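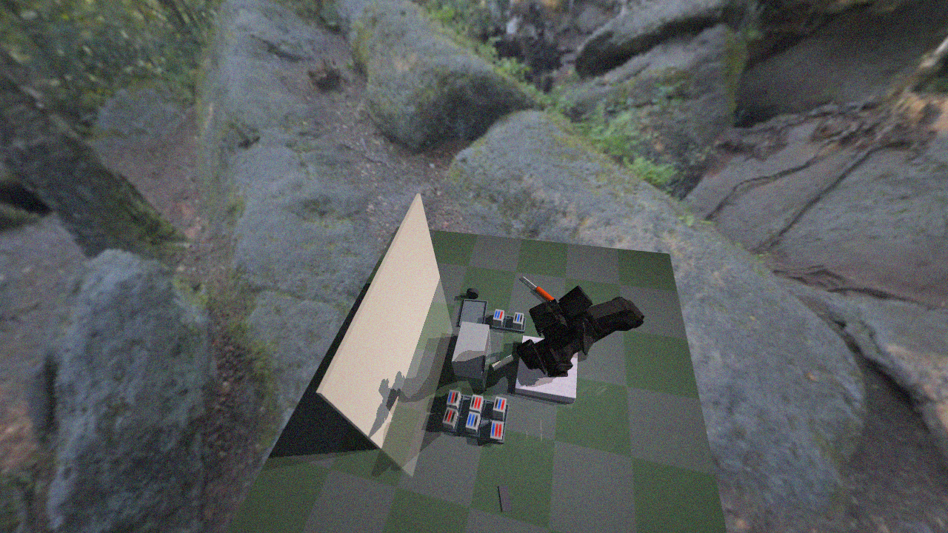 Thu 10 October

Got in early and spent the first hour finishing the scan log from yesterday. We're now at 1,107 pages out of the Salazar boxes, which sounds great until you look at the shelf and see what's left (a lot!). Vandana thinks the whole set will land close to 2,000. I had guessed lower, so I owe her a coffee.

Most of this batch is band council minutes and letters back and forth with the county over the Flerkum road easement. I got sucked into reading them, as usual. There's a long run of letters where the county keeps asking for a signed copy of the access agreement and the council keeps answering that they sent it in June. Both sides stay very polite about it. The signed copy is in box 5, folded into a water survey, so I've cross-referenced it and put a note on the survey folder too.

Text recognition is still a mess on the carbon copies. The typed originals come through fine, but on the carbons every lowercase e turns into a c, and the place names get mangled. Sakum came out as "Sakurn" on nearly every page. I tried bumping the contrast before running it and that helped a bit, then tried grayscale with no contrast change and that was better on the thin paper, worse on the thick. So no single setting works. For now I'm sorting by paper type and running two passes, slow but okay.

Ramil called after lunch about the Nandard consultation records. The council there wants to look over anything that names families before it goes in the public index, and they'd like paper copies, no links. Fine by me. I said we'd hold those folders back completely until we hear from them, so PLEASE don't upload anything from the green-tabbed folders, even as a test. I moved them to the lower cabinet.

Spelling question still open: the older letters use two versions of the community's name and the index only takes one. Vandana wants the one the council uses today as the main heading with the old ones as "see also" entries. I like that. Need to ask Ramil if they'd want the old county spelling searchable at all.

Left to do:
Rescan the 2 pages with the fold shadow
Rename the easement files (I used the wrong prefix, sorry)
More acid-free sleeves, we're almost out
Call Ramil back about the paper copies

Scanner glass wiped down, lid left up.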